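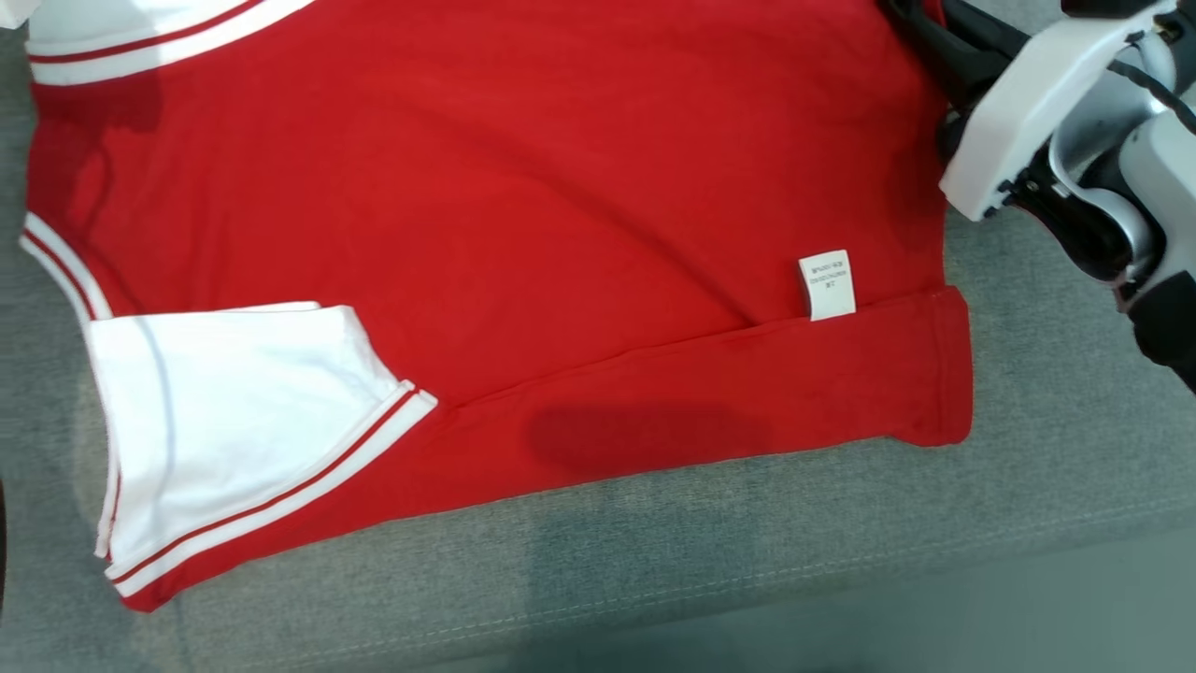

Red shirt with white trim and striped cuff, laid out on grey upholstery.

Clothing Reuse Room, Jindov
Progress report to the Tandska Fund, second period
Date of report: 2020-03-28
Prepared by: Kauko Vainio

1. What this period was for

In the first period we collected clothes and we found the room. In the second period the task was to bring the sports clothing into such condition that a club can take it and use it the same day. Your letter in August asked us to put the children's teams first, and we have followed this.

2. Sorting and folding

We received 952 pieces from the two collection points, Jindov and Ollow. All are now sorted by size. Of these, 212 are sports shirts, and they took much more of our time than the ordinary clothing. A sports shirt often has trim of another colour at the neck or the cuffs, and when red and white are in the same shirt we must look carefully at the white parts before we decide if it goes to a team or to the general shelf.

In the beginning each person folded in her own way. The piles were then of different widths and did not stand well on the shelves. We have agreed on one method, and it is written on a sheet by the door:

Lay the shirt flat and smooth the body with the hand.
Fold the sleeves inward over the body, so that the cuffs can be seen.
Turn up the hem.
Check collar, cuffs and side seams before the last fold.
Put the size label on top.

The check before the last fold was proposed by the group in Ollow. Before, we checked the shirts when we took them from the bags, and small holes under the arm were missed. Now the shirt is already spread out in good light and one sees more.

3. Repairs

We have repaired 80 shirts. Mostly it was open side seams and loose hems. Ribbed cuffs are more difficult, as they lose their stretch and we have no good material to replace them. The Hattori sewing shop has let us use its overlock machine in the evenings, without payment, and two of our members have learned to work with it. We did not manage to repair the shirts with damaged printing and I do not think we should try. They can be used for training.

4. The room

The shelves are in place along the long wall. We have only one proper table, and it is too narrow for adult sizes, so part of the folding is done on the sofa cushions. This goes well enough for shirts but it is hard on the back. A second table was in our original budget, and we moved that money to the washing costs with your permission. I would like to discuss if it can be put back.

5. Deliveries

Until now 19 teams have received clothing. One team returned its set, as the sizes were too small, and we have exchanged it. The receipts are in the attached folder, except two from Ollow which will be sent later.

6. Difficulties

The washing has cost more than we planned. We calculated for full machines, but red and white clothing must be washed separately, and many loads were half empty. We have also too many adult shirts and too few in the small sizes. The collection points have been asked to say this to people who bring clothes.

7. Next period

We will finish the remaining repairs, prepare the sets for the teams still on the waiting list and make a simple stock list which both collection points can read. We also ask for your answer concerning the second table before we order the new shelf labels, as both must be paid from the same budget line.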